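# Teaching a planner to slow down near the handle

Su-chen Chiu has two windows open when I reach her, and she apologizes for neither. One is our call. The other is Willik, the motion planner she and three colleagues at Ukix have been building, running against a simulated apartment. "I'll try to look at you," she says, "but something good is happening in the corner."

Willik started as a script for checking whether an arm could reach a shelf without folding through itself. Nadège Roussel wrote the first version, and Chiu took it over in November. It now handles two arms and a moving base, and it replans 20 times a second.

The part she most wants to talk about is the last bit before contact. Getting near a door is easy, in her telling. Getting the fingers on both sides of a bar, at the right tilt, is where old versions fell apart.

"Fotis sat with me for a whole afternoon on a single vertical handle," she says. Fotis Lambrakis does the team's perception code. "His side would give me a pose, my side would give him a path, and we'd stop it with the fingers open and just look. Is the bar between them? Is the tilt sane? I loved it. You learn so much from a stopped simulation!"

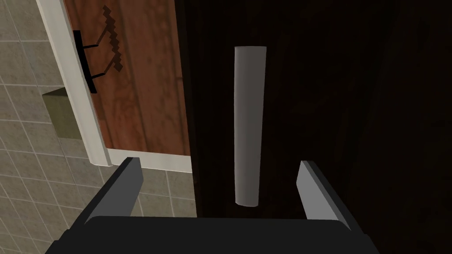

## When the wrist sees only wall

The perception side has its own headaches. Lambrakis joins the call halfway through, eating lunch, and goes straight to tile.

"Tile is wonderful and terrible," he says. "You get all these crisp lines, so the feature matcher is thrilled. Then it matches a corner to the wrong corner, one square over, and it's still thrilled." His fix was to stop trusting the wrist view by itself. When a view is mostly repeating pattern, Willik lowers its weight and leans on joint readings and the last good fix until something distinct shows up.

He tested that on a batch of 893 saved wrist views. The old matcher slipped by at least one tile in 193 of them. With the new weighting, the number is 8, and he can tell you what is wrong with each one (he offered, and I let him get through two).
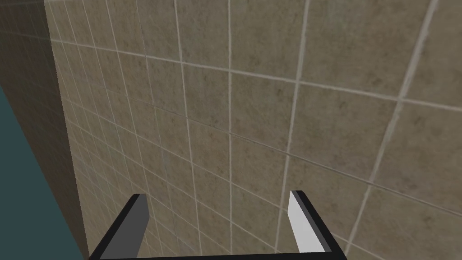 *Wrist view with the gripper open and tile behind it.*

I asked whether it wouldn't be simpler to build plainer walls. Both of them said no at once. "People have tile," Chiu says. "People have marble, and dark doors with dark corners. If the planner only works in a gray box, I haven't made much."

## Two arms, one narrow space

The other big piece is a tool called Shetty, a viewer that lets the team scrub through a run and see what the planner believed at any moment. Loïc Marty built it and, according to Chiu, has been adding to it ever since. You can click on an arm and get the list of paths it turned down, with the reason next to each.

Their favorite place to use it is a tight corridor with a drawer cabinet at the end. Early on, the two arms were planned one after the other, so whichever went second got the leftovers. Now they're planned as a pair, and one can hold a raised pose to leave the other some space.

"The first time I watched the pair planner in there I got up and walked around my desk," Chiu says. "It's a small thing – one arm goes up, the other goes forward – but I hadn't told it to do that. It fell out of the costs." 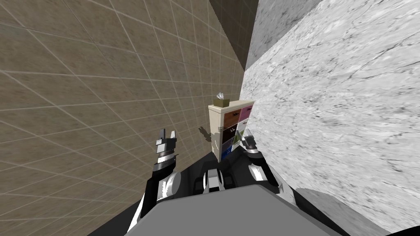 *The corridor, with both arms out toward the drawers.*

Drawers bring their own questions. Each small handle needs its own approach, and the low ones near a wall leave few good choices for the elbow. Adeel Magsi, the newest of the group, is working on a way to rank those choices by how easily the arm could back out again. He sent me a note afterward with a plot attached and a single line: "Backing out is half the job and gets a tenth of the code."

The next release, named Benendale after a village where Roussel once got badly lost, will include Magsi's ranking and a cleaner setup file. Chiu would also like it to have proper documentation. She has written the page on coordinate frames twice so far, and Marty has sent it back both times with comments.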